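遥操作示教在箱内分拣任务中的效果:课程项目报告

小组成员:Leidy Chávez、Hawi Weldu、Yabsira Berhe
指导:Meron Shiferaw

一、我们想问的问题

开题时读到的材料大多把示教说得很轻松:人操作几十遍,机器人就会了。我们三个人对这句话都有怀疑。示教数据里到底有多少是任务本身的规律,有多少只是操作者的个人习惯,很少有报告肯分开讲。本项目的任务是从一个箱子里吸取物品,放进旁边的另一个箱子,由人远程控制机械臂完成,再用录下的轨迹训练策略。

二、采集过程

操作端用的是实验室自己写的程序Vota,手柄控制末端位姿,一个按键控制吸气。每人先练习30分钟,练习数据不计入。正式采集共留下54条轨迹,由Hawi逐条检查,中途松手或箱壁碰撞的一律删去。删除标准是我们自己定的,换一组人未必会删同样的条目,这一点后面还要谈。

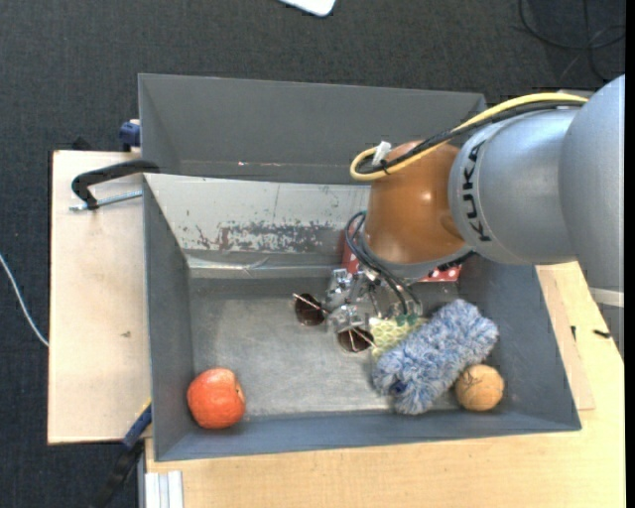
物品的选择比我们预想的更影响结论。开题报告里只写了“形状各异的日常物品”,这句话几乎等于没写。苹果表面光滑,又单独待在箱角,吸盘对准的难处主要在于离两面箱壁太近;蓝白相间、像掸子的那件则是另一回事,纤维蓬松,还搭在旁边的球上,吸盘很难找到能密封的面。淡黄绿色那件带网状纹理,漏气的问题类似。把这些东西的成功率平均成一个数字,我认为没有什么意义,所以下文不给总成功率。

三、观察

Leidy习惯从箱子中央垂直下降,再横向移过去;Yabsira喜欢斜着直接接近目标。两种做法人来做都行得通,混在一起训练之后,策略有时会在两条路线之间犹豫,停在半空。只用一个人的数据,动作明显干脆,可是物品一挪到箱角就容易失败。

另外,操作者看得见物品倒向哪边,会下意识地补一下。轨迹里只记下了补的动作,没有记下为什么补。

四、保留意见

我们不认为本项目证明了遥操作示教“有效”。测试物品和训练物品是同一批,箱子的位置用夹具固定,光照也没有变过。Meron老师建议加2组没见过的物品,时间不够,只做了一组,结果放在附录,请不要单独引用。

如果重做,我们会先统一接近方式,再开始录。删除标准也应当在采集之前写好。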